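Bench notebook, Coutinho lab, chores list
07/02/2021
Entry by Efe Haruna

Item 12 on the chores list: put the pipettes back on the carousel at the end of the day. It takes a person a moment and it gets skipped anyway, so it seemed a fair thing to hand over. All work so far is in the simulator, two arms, one table, Baltine build from January. Nothing has been tried on the real bench.

Settings as left by Dorker. Step limit 296. I raised the grip force twice and put it back to where it was.

The stand is the awkward part. The slots are open notches, so a pipette has to arrive close to upright and then be let go without dragging its neighbour round. Jaw width matters more than I had allowed for.

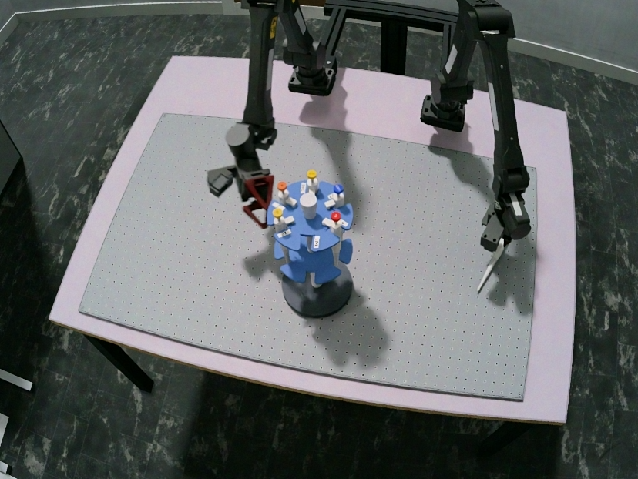
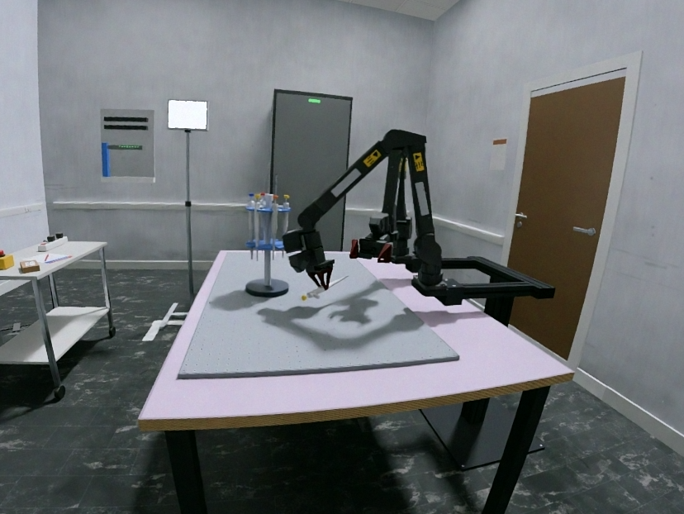 Carousel stand and perforated plate, simulator.
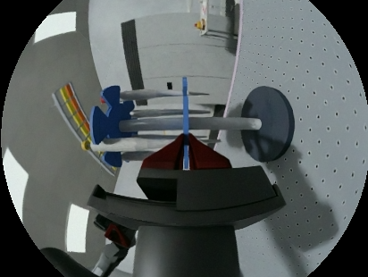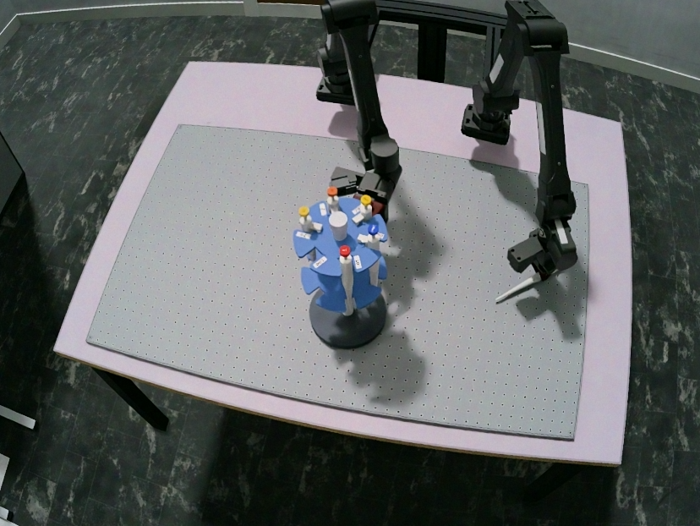
Page last changed: 07/02/2021, revision 2,344

Notes on the views. In the second one the pipette is lying diagonally on the plate with the gripper just above it. Picking up from flat is the case I care about, as that is how people leave them. In the last one the right arm has a white pointed piece angled down towards the mat and the left gripper is close to the back of the stand, behind the orange top. I would like more clearance there. The third is the close view over the fingertips, useful for checking what lies behind them, poor for judging depth.

Can it do the chore yet? My view is no. Hanging one pipette in a free notch with the stand fixed is within reach. Tidying a bench as found is a different job – tips left on, a stand that turns when touched, a stray pen in the way. Grarnivex asked for the same answer about clearing trays and I would tell them the same.

To do:
Run 200 starts with the pipette laid at random angles.
Let the stand rotate freely, with some friction. Ask Dorker what value was used before.
Log which notch was aimed at as well as which was filled.
Try the approach from above with the other arm parked well back.
Wrist view: check the lens setting against the real one before any transfer.

Stand model still has no mass entered for the base. Left as default for now.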